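Notebook, Clivorar reading group, poetry in translation
March, entry begun 16:00

Carried on with the Nenditz sonnets. The 2010 edition prints them unrhymed, in lines that run from nine syllables to thirteen. The earlier typescript, item 3331 in the Cidell deposit, keeps full rhyme in the octave and drops it after the turn. I had been treating the second as a draft of the first. I no longer think that is safe.

Scansion of sonnet four, typescript version: five beats throughout, feminine endings in lines two and three, one missing unstressed syllable at the caesura in line six. The printed version has four beats in most lines and no fixed caesura. The word "threshold" moves from the rhyme position to the middle of the line and loses its stress partner.

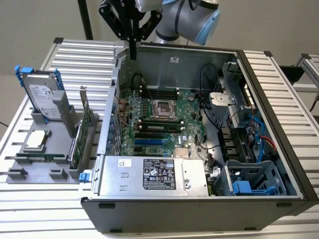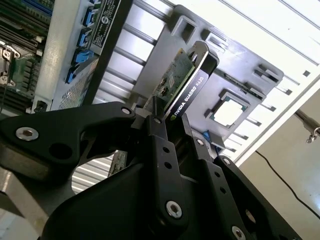

Reading time: 2 min

Checked the Matoušek glossary for the verb in line nine. It gives "to lean" and "to owe". The typescript takes the first, the edition the second. Either fits the metre. Left both in the margin of my working copy, with the source of each.

Query on the preface. It calls the printed poems "free", but sonnet seven still has a regular alternating stress pattern for eight lines. Suggest we stop using "free" in our own notes and record beats per line instead.

Word limit for the joint paper is 800 per section. The rhyme section is over. Cut the paragraph on half-rhyme, keep the table of line endings.

To do: scan five and six from the typescript; compare stanza breaks in eleven; ask the Cidell reading room whether the carbon copy has the same corrections in line twelve.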